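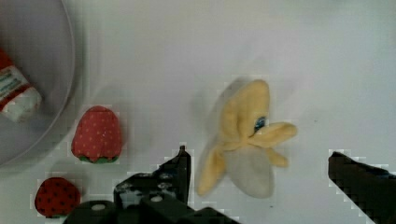 Monday, after club, 5:40 pm

Soft fruit day! We finally moved the arm off the foam blocks and onto the plush set, and it is so much more fun to watch (and so much harder). The task for the Clalia meet is still the same: pick a named fruit, put it on the plate, go back to home pose, no help from the driver after the start call.

The strawberries are the friendly ones. They're rounded, they squash a little when the fingers close, and the green leaves give the detector something to hold on to. The banana is a different animal with the peel open. Those flaps go every which way, so the box the detector draws is huge and its middle lands wherever the flaps happen to point. Two of the ninth graders figured this out before I did and started arguing about whether to aim for the tag or for the pale part inside. We tried both. Pale part wins for now, coming in with the fingers on either side of it and a slow close.

Log for today, all on the Tarna build:
Frames saved: 811
Frames labeled so far: 200
Pick attempts: 79
Emergency stops: 8 (most of them me being jumpy, sorry everyone)

Grip force is down two notches from last week. Do not put it back up for the banana, please; try a lower approach first. The close speed is in the settings file under "soft" now, so nobody has to dig through the main loop again.

Shadows are still a headache. On the white table the detector likes to call the dark side of a fold a separate object. The Yeon team said in their write-up that they trained with the lamps moved between batches, and I want to try that before we touch the code. Cheap and easy!

Also, label rules, because we had three versions going: flaps count as banana. Leaves count as strawberry. The plate gets its own label even when only part of it shows.

Next time: finish labeling, retrain overnight, then peel closed vs. peel open, same start spots. Somebody bring the tape for marking spots. The Drullance kit has a roll in the bottom tray if the one in the drawer is gone.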